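Informe de visita a la planta textil de Selley

Dentro del programa de visitas técnicas del área de Patrimonio Industrial, una delegación de nuestra asociación acudió en el mes de octubre a las instalaciones de la empresa Drudara, situadas en la antigua colonia fabril de Selley, a orillas del río. El presente informe recoge los aspectos de mayor interés para los asociados que no pudieron asistir.

Llegada y recorrido exterior

La recepción tuvo lugar a las 9.30 horas en la nave de carga, desde donde se inició el recorrido por el canal y la presa. El canal conserva su trazado original hasta la casa de compuertas; el tramo final quedó cubierto cuando se amplió el patio de camiones. La chimenea de ladrillo, de 51 metros de altura, fue consolidada por la propia empresa y mantiene los zunchos de hierro de su construcción. De las viviendas obreras subsisten seis bloques, tres de ellos habitados. La escuela y el economato permanecen cerrados, y la cubierta de este último presenta un estado que aconseja una intervención pronta.

Nave de hilatura

La nave principal responde al modelo de fábrica de pisos, con columnas de fundición y forjados de bovedilla. En la planta baja se guarda una continua de hilar de la casa Nimell, restaurada parcialmente, junto con un batán y dos cardas en espera de tratamiento. La delegación pudo examinar los libros de jornales, encuadernados en pergamino, así como una serie de muestrarios de tintes en los que predominan los rojos de granza y sus derivados. Los responsables de la empresa confirmaron que el fondo documental consta de 62 legajos y que se encuentra pendiente de inventario. Se ofreció la colaboración de la asociación para esa tarea, ofrecimiento que fue acogido favorablemente.

Actividad actual

Drudara abandonó la hilatura de algodón y se dedica hoy a la recuperación de prendas y retales, que clasifica por color y composición antes de remitirlos a la firma Vishwakarma para su deshilachado. La fibra resultante se emplea en mantas, fieltros y rellenos. Los tonos rojizos y anaranjados se apartan del resto desde el primer momento, dado que admiten un nuevo hilado sin teñido adicional. El rendimiento depende en gran medida de la longitud de fibra que conserve el tejido, y las mezclas con elastano siguen planteando dificultades que la empresa no considera resueltas. 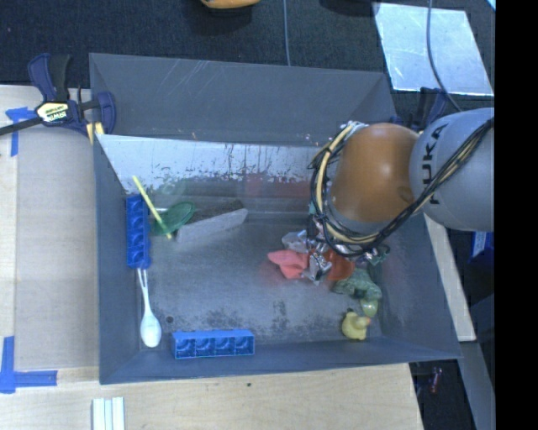 Observaciones y acuerdos

La delegación valora de manera muy positiva el mantenimiento del uso industrial en el conjunto, así como el respeto a la carpintería original de los ventanales. Se acordó remitir a la empresa una propuesta de señalización del canal y solicitar al ayuntamiento la documentación relativa al economato. La visita concluyó a las 13.00 horas con una comida en la antigua fonda de la colonia.

Comentarios

Lectora de la comarca: Mi abuela trabajó en las continuas de Selley. ¿Se podrán consultar los libros de jornales cuando estén inventariados?

Socio 51: Muy completo. Echo en falta algún dato sobre la turbina, que en la visita anterior todavía se podía ver.

Anónimo: El economato lleva años con goteras. Ojalá la gestión con el ayuntamiento dé resultado.

Informes recientes

Visita a la harinera del puente viejo
Jornada de puertas abiertas en el archivo comarcal
Las colonias fabriles y sus canales: bibliografía

Contacto | Aviso legal | © Área de Patrimonio Industrial. Todos los derechos reservados | Volver arriba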